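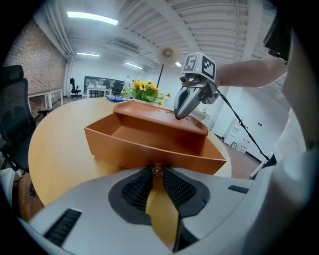

# Is 100 demos of one table worth anything?

**tchong**

Second month on the Triria tidy-up project and I'm getting less convinced. The plan is people wearing the kit, a gripper in each hand, doing small table jobs until we have 100 clean takes per task. Then Rey trains on it and we find out in March whether it learned to handle a tray or just learned our table.

My bet is the table. Same sunflowers, same blue thing next to them, same brick wall. Has anyone here got a policy trained this way to work in a different room?

**perrine_r**

Yes, at Atgate, with a lot of caveats. We moved it one floor up and it coped with the new room but fell to bits when the table was a different height. Backgrounds worried me far less afterwards. What's your object list like?

**tchong**

Short. An open tray, a box with a drawer, a few bits I'm waiting on. The drawer one is where I'd expect trouble.

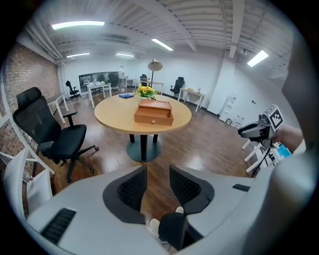
*Drawer box on the round table, seen from one of the grippers.*

**gustaleo_fan**

That knob is small. I did 21 takes on something similar and binned most of them – fingers slipping off, me going back for another grab, the usual. If you keep the fumbles in, it learns to fumble.

**perrine_r**

Disagree. If you throw out every fumble it never sees a recovery. Ours would miss the handle once and then just hang there over it. I'd keep any take where the person sorts it out within 5 seconds or so.

**gustaleo_fan**

And I'd want to see numbers for that. Everyone repeats it, I've yet to see a side-by-side test where the only change was leaving the bad grabs in.

**perrine_r**

Fair. I haven't got one I can share.

**tchong**

This is my whole complaint. Pascal's guide says "vary the scene" and that's it. Vary what? By how much? Faustine reckons turning the box a bit between takes is enough, and I can't prove her wrong, but I don't believe it either.

**jwei**

Turning it is better than leaving it square on, but do it by a proper amount. We marked positions on the table with tape and went through them in order. People think they're being random and they put the thing down in the same place every time.

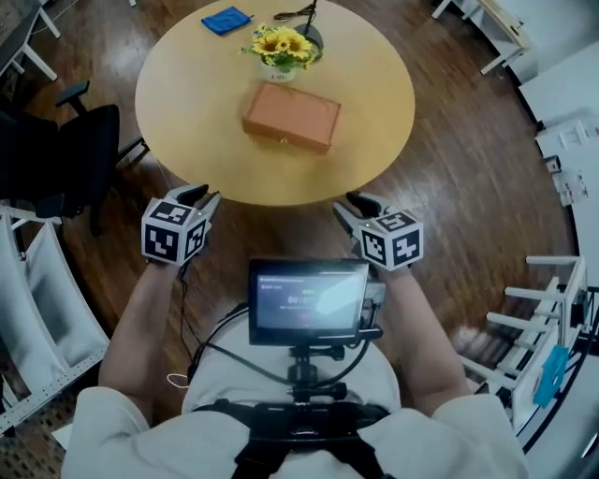 ## Split from above: what to change between takes

**jwei**

Moving this down here as the other bit was turning into a row about fumbles. What I'd change, in order:

1. Where the object sits, including near the table edge
2. Its angle, up to 90 degrees each way
3. Who is wearing the kit
4. Flowers and other clutter, last

**gustaleo_fan**

I'd put the person first. Tall people reach down at it, short people reach across. You can pick out the wearer from the wrist paths alone.

**tchong**

We've got two people, and one of them is me. I'll do the tape this week and hold back almost 21 takes from a second table as a test. If it fails on those I'm asking for a second room before we record any more.

**perrine_r**

Post the result either way, please. Threads like this always go quiet when it fails.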